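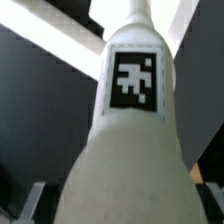 ## Square code label on a white bottle: will it come off, and will it leave a mark?

**Nadja Marti**

I have a large white bottle with a matte surface, and just under the shoulder there's a white label with a dashed gray border and a black and white square code in the middle. I want to reuse the bottle for dish soap refills and I don't want the label on it. My sister swears by cooking oil. I have my doubts, because the last time I tried oil on something matte I got a greasy patch that never left. There are already faint smudges lower down and I'd like to not add to them. Has anyone done this on a dull finish, as opposed to shiny glass?

**Hongjun Long**

Oil works great, I use it on everything. Leave it overnight.

**Panagiotis Petridis**

I wouldn't trust "works on everything." First find out what the bottle is made of, which I can't tell from here. Glass will take nearly anything. Soft plastic may not, and some removers will turn it cloudy.

What I'd do, in this order:

1. Warm a corner of the label with a hair dryer on low. Keep it moving.
2. Lift the corner with a fingernail and pull slowly, back along the label and flat to the curve. If it tears, warm it again.
3. For leftover glue, lay on a cloth soaked in warm water and dish soap for 4 minutes, then rub.
4. Only then try rubbing alcohol, and on the underside first.

I'd skip oil on matte. It sinks into the texture and you end up washing the thing forever. I'd skip the scrubbing sponge too — it makes a shiny spot, and you can't undo that.

I can't promise there won't be an outline. If the bottle has been sitting in the light, the part under the label may be a different shade, and no cleaner fixes that.

**Fulvio Cirillo**

I tried the Prorna label spray on a matte jug. Smelled awful and did roughly what dish soap does. The hair dryer did most of the work. Copy down whatever you need from the label before you peel it, mine came off in shreds.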